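Stoltbridge Household Textile Care Records

README for the data files, release 2

Please read this file before you open the tables. Many questions I receive by mail are answered in it, especially the questions about the fiber codes and about the missing temperatures.

What this is

The Stoltbridge records are a collection of written notes about how people wash, dry, mend and store the textiles in their homes. The notes were kept by the households themselves, in paper booklets, and later typed into tables. I started the collection in 2017 in the town of Stoltbridge, where I lived at that time, and 23 households took part in it.

The purpose was simple. Care labels tell us what the manufacturer recommends. They do not tell us what people do on an ordinary evening when the basket is full and the school clothes are needed for the next morning. I wanted to have a record of the second thing.

Files

households.csv has one row for each household. It gives the number of persons, the type of washing machine (front or top), whether there is a dryer, and whether there is an outdoor line.

items.csv has one row for each textile item that a household decided to follow. An item can be a towel, a blanket, a sweater, a curtain, a bed sheet and so on. Each item has a number which stays the same in all the files.

care_events.csv is the largest file. Every row is one event: a wash, a drying, an ironing, a repair, or an airing. Airing means that the item was hung outside or near a window without washing. Some households did this very often with wool, and I am glad that the booklet had a line for it.

notes.txt contains the free remarks. They are sorted by item number. The spelling is kept as it was written.

codebook.txt explains the codes. If the codebook and this README say different things, the codebook is right.

Fiber codes

The fiber code was copied from the sewn label when there was a label. When the label was cut out or could not be read any more, the household wrote what they believed, and the code then ends with the letter q. For example, CO is cotton from a label and COq is cotton by opinion. Please do not mix these two groups without thinking about it. People were often right about wool and linen, but acrylic was taken for wool several times, and I found this only when a second person in the same home wrote a different code.

Blends are written with the larger part first. The percentages are in a separate column and are empty when they are not known.

Surface and wear

Each item received a surface grade at the beginning and at the end. The grade goes from 1 (like new) to 5 (worn through in at least one place). The grade is given by hand and eye, in daylight, on the outer side of the fabric. Pilling, thin areas and loss of color are graded in their own columns, so the surface grade should not be lowered for a stain.

Soft fabrics with a brushed surface were the most difficult. The fibers lie in one direction after folding and in another direction after drying, and the same blanket can look one grade better in the morning than in the evening. The instruction in the booklet was to stroke the fabric flat with the palm two times, then look. A fold throws a shadow which is easily taken for a darker, older area, and light blue and gray pieces suffer most from this mistake.

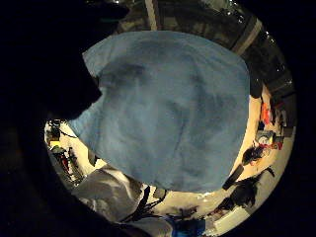 Temperatures

The column temp_set is the temperature chosen on the machine. It is not the real temperature of the water. Older machines had a dial without numbers, and for these the column is empty and the column program contains the word on the dial, for example "delicate" or "whites". I did not translate the words into degrees. Release 1 had such a translation, made by me, and it was wrong for the Navickas machines, where "warm" is lower than I assumed. If you have used release 1, please replace the file.

Drying times are in hours and are counted from hanging to taking down. When an item hung over night, this includes the night. A long drying time therefore does not always mean that the item was slow to dry.

Known problems

Two booklets were damaged by water, and the events for March are missing in them. The rows are not filled in with estimates.

Household 5 changed its washing machine in the middle of the record. In households.csv only the first machine is given. The new machine is mentioned in notes.txt.

Ironing is surely reported too little. It was on the back page of the booklet, and this was my own bad decision.

Item numbers are not continuous. When a household gave an item away, the number was closed and was not used again.

Privacy

Names, streets and the professions of the participants are removed. In notes.txt I replaced the names of children with the word "child". If you recognize a person in spite of this, please write to me and do not publish the passage.

Use and citation

You may use the tables for teaching, for research and for your own curiosity. Commercial use needs a written permission. Please name the collection as "Stoltbridge Household Textile Care Records, release 2, edited by Byung-chul Choo".

The typing was paid for by a small grant from the Nimen fund. The files are stored with Trustari, who keep a second copy in another building. Neither of them had influence on the content.

Changes since release 1

- temp_set no longer contains values derived from dial words
- the letter q added to fiber codes without a label
- airing separated from drying
- double rows removed from care_events.csv
- codebook.txt rewritten, with the blend rules at the end

Corrections are welcome. Please send the item number and the name of the file together with your remark, otherwise I have to search for a long time.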